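Getting Your First Season of Club Autocross Sorted

So you've caught the bug. Good! Autocross is still the cheapest way I know to drive a car properly hard without frightening anyone, and most clubs will let you enter whatever's in your driveway. I started in a tired Paltana hatch with 3,218 km on its new clutch and a boot full of junk, and I had a ball.

Start with the paperwork, because you can do it in your pyjamas. Join a club, apply for your licence and read the event's supplementary regulations all the way through (yes, even the bit about noise). They'll tell you the helmet standard, the sleeve rules and what time scrutineering closes. Print a copy and keep it in the glovebox.

Next, the car. Take out the floor mats, the spare change, the kid's seat, everything that can roll under a pedal. Check that the battery is clamped down hard and give each wheel nut a go with a torque wrench. Look at your brake fluid too — if it's the colour of strong tea, flush it before you enter.
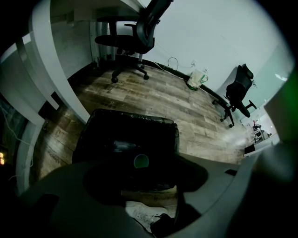 Desk and chair in an office.

Tires are where people overspend. Don't! Run the ones you have for your first few events, as long as the tread is legal and the sidewalls are sound. Start a little above your normal street pressure, put chalk marks on the shoulders, then see how far the chalk rubs off after a run and adjust from there. My Gosent gauge lives in the door pocket and I write every reading down, along with the time for that run.

On the day, walk the course at least twice. Auður Snorradóttir, who taught me at the Ellska club, made me walk it a third time backwards, and I found a whole corner I'd been missing. Look for the slalom entry and the last braking point before the stop box.

Then drive it at 7 tenths. Keep your eyes on the next gate, brake in a straight line, and leave it in second if you're not sure. Your times will drop all morning, and you'll be grinning like mad by lunch.

Entries for our next round open in October.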